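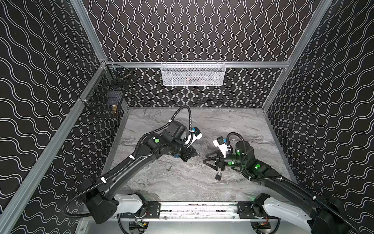 Wire-mesh baskets, white and black, on aluminum rail and post.

Nenora 251 Exam Room Supply Rail

Last updated: 18 August 2024
Reading time: 2 min

The Nenora 251 is a wall rail for outpatient exam rooms and small procedure rooms. It carries glove dispensers, otoscope holders and supply baskets at working height and leaves the counter clear for charting.

Rated load is 200 N per bracket, evenly distributed. Mount to studs or to a Murnelex backing plate – drywall anchors are not approved. Wipe down with quaternary ammonium or 70% alcohol wipes. Do not autoclave the end caps.

Rails ordered before June use the older Alcaraz clip, which does not accept current baskets. Adapter part no. 3506 fits both profiles and ships in packs of two.

Baskets and dividers are sold separately. For clinic quantities or room layouts, contact Hanna Zinchenko at the Nalell sales office.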